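Oranthorpe tools review, minutes
11 October 2021, start 13:00, main room plus dial-in
Minutes typed during the call, corrections to the usual list please

1. Last minutes
Accepted. One fix: under item 4 "Dallotus Lite" should read Dallotus, there is no Lite version. Changed in the folder copy.

2. Dallotus simulation kit, where we are
Trial license running on two desktops. Install was fine on one, painful on the other (old graphics driver, half a day gone). Kit comes with the arm model, the physics part, a room builder and a set of practice jobs with wooden blocks. Vendor support answers next day, mostly. Documentation is OK for the arm, thin for the room builder. Several pages still say "coming soon".

Main question for us is still the same: can we work out pick and place jobs in Dallotus before touching the real cell, and is it worth the money.

3. Results so far
Batch of 537 runs on the block job, same settings all through. 56 of those ended early with the solver complaining about contact between arm and block. Rest ran to the end. Ran to the end does not mean block in the right place, that still has to be checked from the logs. Agreed not to quote a success rate to anyone until thats done.

Speed is good. Batch ran overnight and was finished by the morning on the better desktop. Other one too slow with shadows on. Shadows off for batches, on for demos.

Camera position: default view is too far from the arm for checking grip. Can be moved but setting is lost on restart. Reported to vendor, no ticket number yet.

4. Price
Quote is 2000 per seat per year, support included. Two seats minimum. Discount for three years up front, amount not in writing so we ignore it for now. Question raised whether the training day is in the price. Quote dosn't say. To ask.

Compared with Altent: Altent cheaper per seat but charges for each arm model on top, and the block jobs would have to be built by us. Pană looked at briefly. Nice importer, no batch mode, so out for this purpose. May come back to it for layout drawings.

5. Room setup
Long talk about how much stuff to put in the room. One view: only table, arm and blocks, everything else costs time. Other view: shelving and side tables should stay in, otherwise we get caught out when we plan reach in the real cell. Compromise, keep the furnished room as the standard file and make a bare copy for batches.

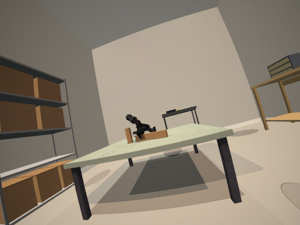
Block job needs a second variant with the blocks further from the arm. Also one with a heavier long block, default weight felt too light to several people. Block weights are in a plain text file so easy to change, just keep a copy of the original.

Floor friction setting has no effect that we can find. Table friction does. Not urgent.

File naming: please no more "final_new". Use job name and run date. Old files to be renamed when someone has a quiet afternoon.

6. Decision
No purchase today. Trial extended by the vendor until January, confirmed by mail this morning. Vote held over until logs are checked and the price questions are anwsered. Altent demo to go ahead anyway so we have something to compare on the same job.

7. Actions
- check block end positions in the batch logs
- ask vendor: training day, three year discount in writing, camera setting bug
- make bare copy of the room file
- build far blocks variant and heavy block variant
- book Altent demo, ask them to bring a job with two blocks
- new graphics driver on second desktop

8. AOB
Meeting room screen still flickers, use the other cable. Parking passes run out end of the month, get them renewed at the front desk.

Closed 14:10. Next meeting date by mail.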